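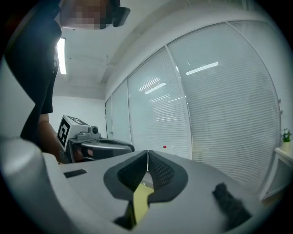 Plavero's reviewer asked after the spring report whether the grippers would hold up once more than one person was using them, and whether anyone would notice when one drifted out of true. Fair questions, both! Most of this report is our answer.

Progress to 28th July

The hand-held grippers are now looked after as one cell, with one logbook and one shelf of spares. Before, each was kept going by whoever used it last. We have logged 233 service entries since the cell was set up, most of them small: a pad cleaned, a screw nipped up, a marker checked for lifting corners. The dull entries are the ones we're happiest with, as they show the routine being followed on days when nothing was wrong.

The finger pads have been the big story. The textured mesh on the inner faces picks up dust and skin oil, and grip falls off slowly enough that the person holding the tool adjusts without thinking. We now wipe the pads at the start of each session and close the fingers on a test strip. If the strip pulls out with a light tug, the pads get changed as a pair. One new pad against one old one gave us a lopsided close and a wasted afternoon (lesson learned, and it's in the logbook in capital letters).

Marker faces on the boxy housings get a look under the ceiling lights, tilted both ways. Glare was costing us tracking near the windows, so the blinds stay closed during calibration. We also moved the calibration check to before the session, and it has become a habit much faster than we expected.

The Skeltari fixture arrived and we love it. It holds a gripper body steady while the fingers are taken off and refitted, and a pad change that used to need two people now needs one. Its clamp did mark one housing, so we've lined it with felt.

Money and parts

Spares have cost 2905 of the parts budget so far. The Pultari order for replacement jaws is late, and we have 5 pairs left, enough to carry on at the present rate of wear until it comes.

Still open

Finger alignment after refitting is judged by eye at the seam where the pads meet. It works, but two people can disagree, and we want a simple gauge. Todorova has sent a drawing that looks very promising. We hope to have it made and in use by November, along with a short service sheet for new users.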